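Bonholm Carving Knife Set, Reviewed

Posted January 2024 by Tímea Vass

I carve festival masks in linden and willow, mostly the horned kind my grandmother's village wore at the end of winter. For years I used whatever knives I could find at flea markets. Last March I bought the Bonholm set for $108 and have since finished 18 masks with it.

You get a straight knife, a hook knife, two gouges and a strop, packed in a canvas roll. The straight knife does most of the work. It arrived sharp enough to use and held its edge through a full day of roughing out a forehead and nose. The handle is plain ash with no varnish, and it suits a small hand. Arnar Þrastardóttir, who taught me to hollow a mask from the back, has much bigger hands and found it short.

The hook knife is the weak point. The curve is too open for the inside of the cheeks, and the bevel needed an hour on the stone before it would cut across the grain without tearing. I went back to my old Piątek hook for eye sockets. The Piątek costs $89 alone, so that is a real expense if you are starting from nothing.

Both gouges are good. I use the narrow one for hair lines and the wide one for the hollow behind the mouth. The steel takes a polish quickly on the strop that comes with the set.

The canvas roll is thin. One of the ties came off in the second month and I sewed it back on with waxed thread. 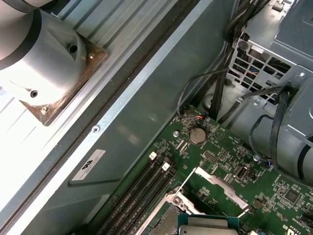

Ribbed silver metal next to a gray-green panel.

Ukine makes a similar set with a tighter hook and no strop. I tried it for a week and liked the hook, but the handles are lacquered and gave me blisters.

For relief work or small figures, the Bonholm set is enough by itself. For masks, plan on buying a second hook knife.

Rating: 4 out of 5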